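Home About Services Fabrics Care Advice Contact

About Mollum Upholstery

Mollum Upholstery repairs, re-covers and restores seating for homes, hotels and public buildings. The company began as a one-room workshop in Plekance, taking in dining chairs and church kneelers, and moved to its present premises on Rosales Street when the work outgrew the room. It remains independently owned and employs eight upholsterers, cutters and finishers.

Most of our work comes from private households. Customers bring us sofas, armchairs, window seats and footstools that are sound in the frame but tired in the cover or the filling. Each piece is inspected on arrival and a written estimate is issued before any fabric is removed. Where a frame is found to be weak once the old cover is off, work stops until the customer has approved the additional repair.

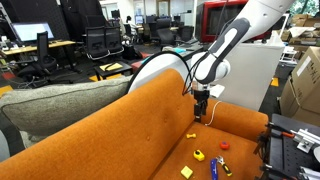
Our fabric library holds more than 300 cloths, including wools, linens, cotton velvets and hard-wearing weaves suited to waiting rooms. Samples may be borrowed for up to a week. Customers are encouraged to look at them at home in the evening as well as by day, as many colors shift under lamps.

Commercial work is handled by a separate team. Recent contracts include the seating at the Milodis Hotel, where lounge chairs and banquettes were re-covered in stages so that the dining room could stay open throughout.

Training has been part of the company from its early years. Apprentices complete a program of three years, beginning with stripping and webbing and moving on to springing, stuffing, cutting and deep buttoning. Applications are considered each May.

The showroom is open to visitors without an appointment, except on Tuesday, when the building is reserved for deliveries - collections may still be arranged by telephone.

Comments

"Our wing chair came back in the green wool and looks very well. The estimate was correct to the dollar."

"Do you re-cover boat cushions?"

"Parking on Rosales Street is difficult after 4 p.m. Use the lot behind the bakery."

Recent items

Choosing a cloth for a house with pets
How to measure a seat cushion
Webbing or springs: what is under your chair
Winter hours at the showroom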